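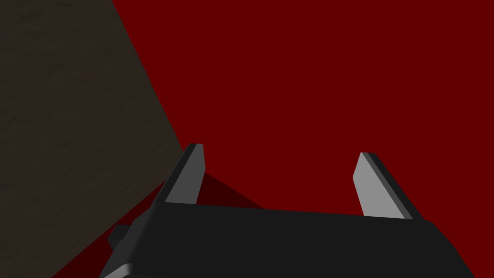
gantrygus: Depends what the quote covers. Nokaro got us for 357 in shipping on a pair of grippers, so ask before you sign.

benchmonkey: Yikes, ok. So I've got money for 2 arms, and I'm testing the layout in sim before I buy anything (lamp, abacus, a knife in the right gripper, the usual junk on a table).

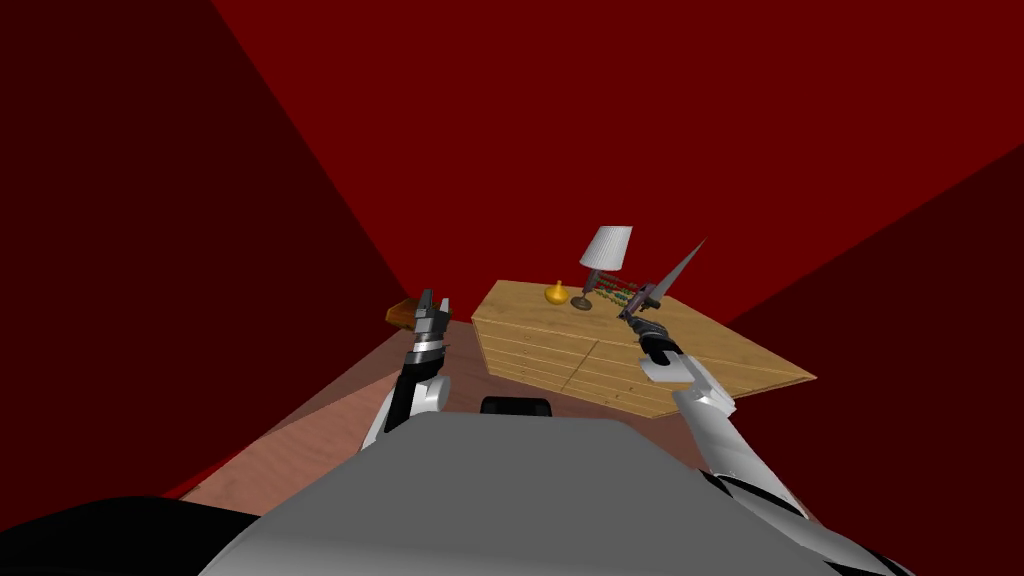
Reach is what's bugging me. The longer Plattner arms eat my whole spares budget, and I'd be waiting till April!

tinsnips9: I'd buy one arm first. Sim won't show you cable drag.

gantrygus: Disagree, a second order means a second setup fee. Kimham charged us 108 for ours.

benchmonkey: Ugh. Asking them both for quotes tonight.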